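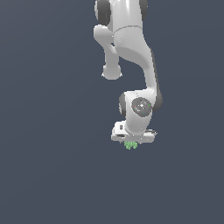 I've been using Donance most evenings this month to plan the picking arm we're building at the Plemstead workshop, and I think I've put in enough hours to say whether it's worth the £140. Short version: yes, if you're building something at home and you hate breaking things, with a couple of grumbles that I'll get to. It's a desktop simulator for robot arms, and you get a ready-made arm to play with before you load in your own. The stock one is a smooth white affair with dark grey caps on the joints, and it looks a great deal posher than ours, which is made of aluminium offcuts and hope. I've grown fond of the tiny coloured dots round the plate on its wrist. When I've spun the view about so many times that I've lost all sense of which way the hand is facing, I find the red one and start again from there.

Setting it up

Installing took an evening, mostly because my laptop is elderly. The download is large, the first start is slow, and there's a long wait at a blank window where I was sure it had died (it hadn't). Go and make a tea. The manual is decent in the early chapters and then gets very thin around the bit you need most, loading your own parts. Myfanwy Hopkin, who's building the arm with me, got our drawings in on her third try by saving every piece separately, smallest first. I'd never have thought of it.

Once you're in, it's lovely. You drag the arm about with the mouse, or type angles in if you're being proper, and you can save a pose and come back to it. I'd saved so many by the second week that the list was useless, so name them as you go!

The hand view

My favourite part by miles. You can put a viewpoint on the hand itself, looking out past the fingers, and suddenly all the mistakes you were going to make are right there in front of you.
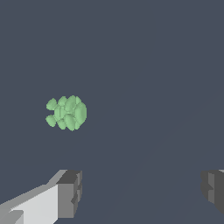 I had planned to mount our little webcam dead centre, straight down the wrist, and spent a whole Saturday drawing a bracket for it. Ten minutes in the hand view and I'd binned the bracket. What matters is how much of each finger you can see at the moment you need to judge the gap, and in my first go I'd have had plenty of one finger and only a bit of the other. You can shuffle the viewpoint along until you're happy and then read off the position — I've now got a number to drill to instead of a guess.

It does feel odd for a while, mind. The fingers look enormous from there and whatever you're reaching for looks like a crumb. Gwilym Vaughan had a turn and kept stopping miles too early. I did the same at first, and flicking to the outside view to check sorted me out.

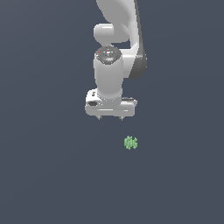

Outside view: fingers open, with the green test piece on its own underneath.

That little green lump is what I practise on. We want our arm to pick fruit off a tray without squashing it, so I wanted something knobbly to aim for, with no nice flat sides. It's harder than it sounds to line up. From outside you can think you're over it and find you're off to one side, and the plain background gives you nothing to measure by. I'd pay extra for a simple grid on the floor. If there's one in the menus, I haven't found it.

What bugs me

The undo only goes back one step. One! For a program where you spend all night nudging things, that's mean. Shadows are so faint that I can't use them to tell how high something is, and the all-grey surroundings get a bit gloomy after an hour or two. Close up, the lumpy shapes go rather blocky as well, though that may be my laptop again.

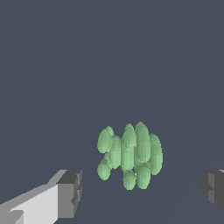

Compared with Zonavberg

Kevin Arango lent me his copy of Zonavberg for a weekend so I could try them side by side. It's cheaper at £88, the undo is miles better, and it has a friendly forum. But there's no hand view at all, and by then I couldn't do without one. If you only want to check that your arm reaches across the bench, buy Zonavberg and spend the difference on decent motors.

Would I buy it again?

I would, yes. The bracket alone would have cost me another weekend. Support were slow but polite, and they did answer my question about saving angles in degrees (it's under Units, on the second page). Next job is getting Myfanwy's finger pads loaded in, and then we're cutting metal. I'll add a bit here once the real arm has had a go at a plum.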